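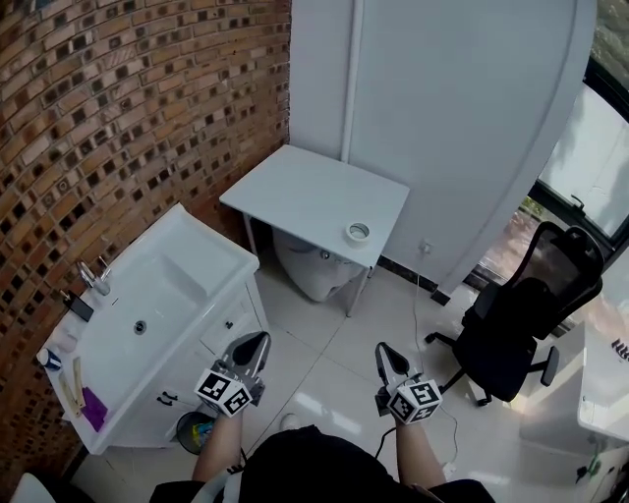
Good morning, everyone! Small bathrooms, big clutter — my favourite subject, so stop me if I run over.

Start with the vanity top. At Gorkby we asked people to clear theirs completely, wipe it down, and put back only what they'd use before breakfast. Most managed with 3 things. (Pause, ask the room for theirs. Someone always says hair dryer!)

Phones: mine used to live right beside the tap, so I'm in no position to lecture. A little shelf by the door fixed it.

Cloths. Fold one, keep it at the front corner, wash the rest on Saturday. I love a coloured cloth on a white counter because you never lose it.

Next bit is drawers — go slowly, people take notes. Shallow one for brushes and cups, deep one for spare rolls and cleaning gear. Tape goes in the laundry cupboard, please!

Bins: small is fine, and beside the cabinet beats inside it. You'll empty it more often.

Flotska handout goes round now. Mention the September session at Prarkemen, then questions. Leave time for the one about grout.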